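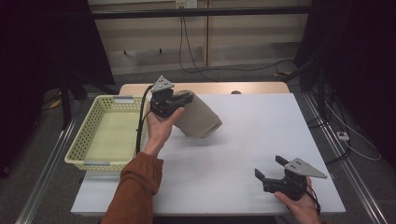 Fig. 1 — Demonstração com duas pinças de mão: pano enrolado na pinça esquerda, pinça direita aberta.

Aula 6 — Ensinar uma tarefa à mão

Notas da aula de sexta-feira. Escrevi isto depois de apagar o quadro, por isso se faltar alguma coisa que tenham nos vossos cadernos, mandem-me que eu acrescento. Quem faltou lê também o capítulo da sebenta sobre espaços de ação, senão a segunda parte não vai fazer grande sentido.

Onde tínhamos ficado

Na aula anterior vimos a teleoperação clássica: um operador, um par de braços mestres, um par de braços escravos, e a malha de controlo no meio a estragar-nos a vida com os atrasos. Funciona, e para certas tarefas continuo a preferi-la. Mas quem experimentou dobrar um pano assim lembra-se da lentidão daquilo! A Natalina Sala levou uma tarde inteira para gravar o que à mão faria antes do café.

A alternativa desta semana é levar a pinça na mão e deixar o robô em paz. A pessoa pega em duas pinças, faz a tarefa, e o que gravamos é a trajetória de cada pinça, a abertura dos dedos e o vídeo. O braço só entra na história mais tarde, quando a política já está treinada.

O que ganhamos e o que perdemos

Ganhamos velocidade e ganhamos mãos: qualquer um de vocês aprende a usar as pinças em pouco tempo. Sentimos também o peso e a resistência do objeto, coisa que na teleoperação sem retorno de força simplesmente desaparece.

Perdemos a garantia cinemática. O vosso cotovelo faz coisas que o braço do laboratório não faz, e uma demonstração lindíssima pode ser impossível de reproduzir. O nosso pacote Hela verifica isto depois da gravação: passa a trajetória pela cinemática inversa e marca os troços fora do alcance ou demasiado rápidos. Não confiem só nele. O Hela não sabe nada sobre colisões com o cesto, por exemplo, e já aceitou trajetórias que eu teria deitado fora.

A tarefa do pano e do cesto

É a tarefa do trabalho prático. Mesa branca, cesto amarelo claro à esquerda, pano bege. O cesto fica preso com as molas cinzentas no rebordo (deixem-nas lá, por favor). Quero demonstrações em que o pano seja levantado da mesa e largado dentro do cesto, com as duas pinças disponíveis, embora muitas vezes baste uma.

Reparem na Fig. 1 na forma do pano: vai inclinado desde a pinça, com a ponta de baixo ainda apoiada no tampo. Ora, é aqui que se decide muita coisa. Se segurarem um rolo destes por uma extremidade, a outra pende, e ao passar por cima do rebordo do cesto precisam de mais altura do que parece. A Urmila Upadhyay propôs na aula usar a segunda pinça para apoiar a ponta livre. Gostei da ideia, mas então façam-no sempre, porque misturar as duas estratégias no mesmo conjunto dá uma política indecisa que hesita a meio do caminho. Já volto a isto.

Outro pormenor: a pinça que não trabalha também está a ser gravada. Uma mão parada é uma ação como as outras. Se a abanarem enquanto pensam na vida, o modelo aprende a abanar — e depois vêm perguntar-me porque é que o braço direito treme.

Ah, e os cabos. Antes de começar, passem-nos de maneira a não atravessarem por cima do cesto, e façam uma vez o movimento completo, devagar, para ver se dão folga.

Observação: o que a câmara da pinça sabe

Pergunta do Osvaldo Bassi, e boa: se temos uma câmara que vê a mesa toda, para que queremos uma em cada pinça? Pela precisão no contacto. De cima, os dedos tapam muitas vezes o ponto onde agarram. Na câmara da pinça os dedos aparecem sempre mais ou menos no mesmo sítio da imagem, e o erro entre os dedos e o objeto lê-se quase diretamente.

O preço é o contexto. Há instantes em que essa câmara tem à frente os dois dedos abertos, uma grande superfície branca, uma tira de madeira clara ao canto e pouco mais. Nem pano, nem cesto. Pensem no que uma política com uma única imagem pode fazer com isto: o mesmo branco pode aparecer antes de agarrar ou depois de largar, e a ação certa é diferente nos dois casos. Daí usarmos histórico (no nosso caso, 3 imagens), mais a abertura dos dedos, mais a vista geral. A sombra entre os dedos ajuda um bocadinho a estimar a altura, mas não contem com ela se mudarem a iluminação. 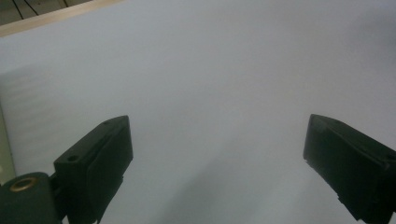
Quantas demonstrações, e quais

O conjunto Rusow, gravado pelas turmas anteriores, tem 2.603 demonstrações desta e de outras tarefas. Para o pano usamos 700. Cada grupo acrescenta 32 novas, e prefiro 32 limpas a uma pilha que depois alguém tem de filtrar.

Variem a posição inicial do pano e a maneira como está enrolado. Não variem a estratégia (cá está, Urmila). Deixem também algumas recuperações: o pano escorrega, voltam a agarrar, continuam. São valiosíssimas, porque a política vai cometer erros e tem de ter visto como se sai deles. O que não serve é parar a meio, olhar para o colega e rir.

Para o relatório

Até ao fim de maio, um relatório por grupo. Comparem uma política treinada só com a vista geral e outra com todas as câmaras, e mostrem-me os casos em que falham, não só a taxa de sucesso. A Ada Martinelli tem as chaves do armário das pinças e a Shahnaz Gunawardena trata das contas no servidor Golside. O script de conversão chama-se Fu, está na pasta da disciplina, e a versão antiga troca a esquerda com a direita. Usem a nova!

Leitura para a próxima aula: a secção sobre clonagem comportamental e acumulação de erro.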